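Braltthorpe Grip and Forearm Club
Minutes of the general meeting, 14 February 2018

The meeting opened with a big thank-you to everyone who came out in the cold. We had our best winter turnout yet! The minutes of the last meeting were read and accepted with one fix (the chalk order was for two boxes, and both have arrived).

1. Money
The club has $700 in the bank after rent and insurance. Dues are coming in well. Members agreed to leave them where they are for the year, and there was real cheering at that.

2. The May open day
This took up most of the evening, and the ideas kept coming. The Skivimis hall is ours for the whole day. The town newsletter goes out to 4,000 homes and will run our notice free of charge, so we need the wording ready well ahead of the deadline. There will be a plate pinch, a timed bar hang, a towel pull-up corner and a kids' table with soft putty and clothespins. A member offered to bring the old Deditz anvil for the lifting contest, and the offer was snapped up on the spot.

Agreed: sign-up sheets go on the board next week. Doors open at 10.

3. Home training
Several members told us how they keep going between club nights, and it was wonderful to hear. Short sets through the day seem to suit most people, with a full rest day after anything heavy. One member has worked up to 577 closes since New Year and is still smiling. Coil-spring grippers remain the favorite for home use, easy to store and easy to grab for a quick set on the floor. 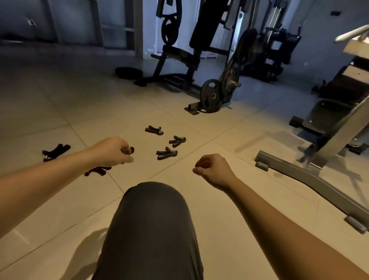 4. Loan box
The box has seven grippers out at present, and two are overdue. Please bring them back, other people are eager to try them! A drop of oil on the spring before returning one would be much appreciated. It was agreed to buy one more easy gripper for beginners.

5. Trip to Murakami Gym
They have invited us over for a friendly match and supper. Yes from the whole room. Car sharing to be sorted out by email.

6. Other business
The hall heater is noisy but working. Lost and found: one left glove, one water bottle.

Meeting closed at 8:40. Tea and a plate pinch challenge followed.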